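Onder Workshop, Bench Chores Walkthrough, December
Checklist and comments by Tane Mudgway

I do this walkthrough every time we let an arm take over another bench job. Same question as ever: can a machine do this chore yet without me hovering over it? This round is putting the craft knives away, capped, in the drawer rack.

1. Stop button within reach of a seated person
OK. I moved it to the left corner after the Sturkbridge visit, where theirs was behind a monitor (yikes).

2. Work light
OK. Plenty bright in the middle. If anything I'd turn it down a notch, shiny handles throw a lot of glare back at the wrist camera.

3. Surface wiped and free of scraps
NEEDS WORK. Wipe it down before the run, please, and pick up the little flecks too. The floral cover stays for now, I like it, and the arm has to cope with leaves and flowers behind the knives sooner or later!

4. Knives spread with gaps between them
OK. The arm still can't sort out a pile. Fan them out by hand first and it does fine, which does make me wonder who's doing the chore.

5. Every blade capped before the arm starts
FAIL. See the left side. I'd call this one a hard stop, so no closing this sheet until it's fixed.

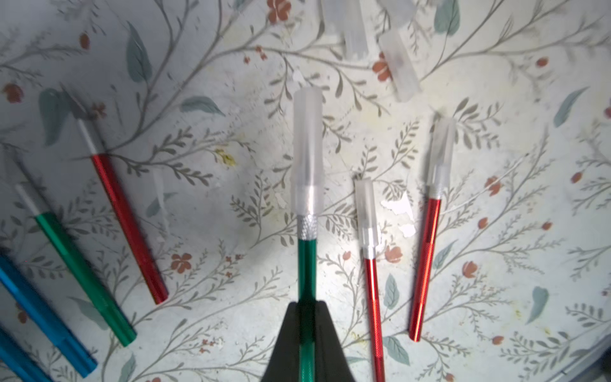
Items 4 and 5: green knife in the grip with its cap on, exposed blade at upper left, loose caps at the top.

6. Grip on the handle, clear of the blade end
OK. Fingers are on the green handle, cap end pointing away. I'm happy with that. I still want softer finger pads, these handles are slick and I don't trust a twist.

7. Can it put a cap back on by itself?
NO. I gave it 60 tries with a dummy blade and it got 7. My nephew beats that, and he's never been near the shop. The folks over at Jerkport swear by a little holder that keeps the cap upright, so I've asked for their drawing.

8. Drop test
PARTIAL. We dropped 3 capped knives from rack height. Caps stayed on for two, the third popped off. I'd like a tighter cap before we call this good.

9. Hands out of the area while moving
OK, but I caught myself reaching in to straighten a knife. Tape line goes down before the next run.

10. Log sheet filled in
OK. 224 pick-ups logged so far, initials on every page except the one I spilled tea on.

Overall: picking up, yes. Recapping, not even close, a person does that part until further notice. I'll recheck items 3, 5 and 8 once the Ormsby caps get delivered.

T.M.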